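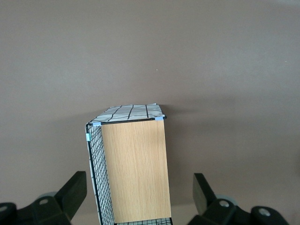 A wire storage cube is a light household container made from flat mesh panels held together at the corners by small clips. It is used as a basket, a side table or a simple shelf, and it belongs to the larger group of modular furniture, which can be put together without tools.

Construction

The side panels are usually grids of thin steel wire with a thicker wire around the border. Connector clips, most often of molded plastic, hold the borders of two or more panels at each joint. Clips are sold in black, white and pastel colors such as light blue. Some models replace one or more mesh sides with a wood or wood-look panel, so that the cube looks more like a piece of furniture.

Many cubes have a fabric lining. It hides the contents and keeps small things from falling through the mesh. White cloth with a black check is a common choice, as it repeats the pattern of the wire.

Use in the kitchen

In small apartments the open-topped cube often stands on a table or counter beside the appliances.

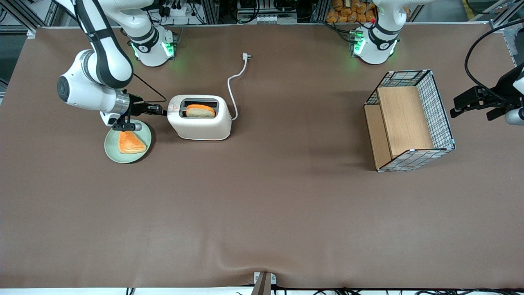

Bread, napkins and dish towels are typical contents. A basket of this kind should have some distance from a toaster, especially when it has a cloth lining, and the power cord should not pass under it. Flat panels may be placed inside to divide the space into a higher and a lower part.

Names and makers

The product has no single name in English. "Grid cube", "mesh cube" and "wire basket cube" are all in use. The small firm Clultness sells its cubes as "grid boxes" – its rival Sternora prefers "cage cubes". The designer Jui-lin Hsu, who drew the first lined model for Clultness, has called it "a basket that can be made flat again".

Care

Wire panels are cleaned with a damp cloth and dried at once to prevent rust. Linings that can be removed are washed by hand. Clips become loose with repeated assembly, and most makers sell them separately in bags of 20 or 80.

See also: Bread box, Milk crate, Shelving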